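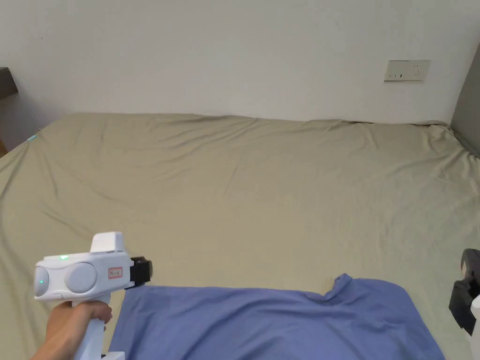
The folding of shirts has, for the greater part of my adult life, been carried out at the end of the bed, and I have lately thought it proper to set down how it is done in this household. The matter was raised in August by Carol Haworth, who wrote to me after my entry on the ironing cupboard at Flestgate and asked whether a bed could be regarded as a suitable surface.

My view is that it can. A table is firmer, but few tables in a rented flat will take a shirt with both sleeves out. A bed will take the whole garment with room to spare. The sheet should be pulled reasonably straight beforehand, although a few creases in it do no harm to the shirt.

Clothes awaiting attention are best kept off the bed altogether. A stool in the corner serves very well, provided that the heap is not allowed to grow beyond what can be dealt with in one session. Telephones and their cables should also be moved before work begins, a rule which is not always observed.

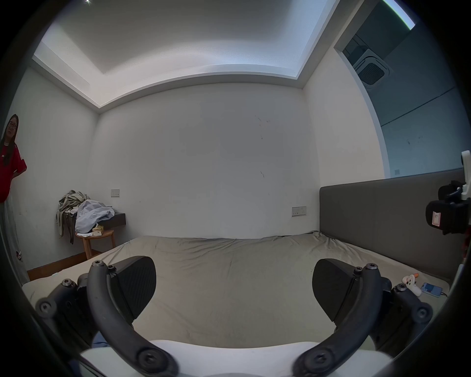 On the order of work

Items are to be taken from the heap one at a time. Each is shaken once, laid down and opened out from the shoulders. I allow 5 minutes for 6 shirts, a figure which Derek Birkett considers generous and which I do not propose to revise. 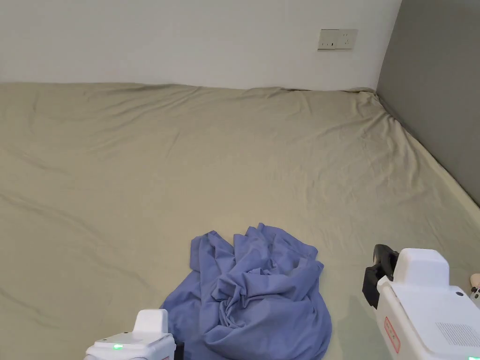
Blue cloth on the beige sheet, in a crumpled heap.

Where a garment has been left in a heap, it is advisable to find the collar first and to lift from there. Pulling at a sleeve generally turns one half inside out and the work must be started again.
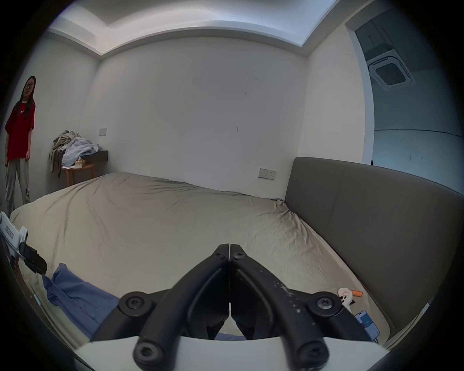 The sleeves are then brought across the back, the sides are turned in, and the hem is carried up to the collar in two folds. Finished shirts are placed in the drawer with the collars facing the same way. Correspondence on the storage of trousers has been received from Roland Dobson and will be answered in a separate entry.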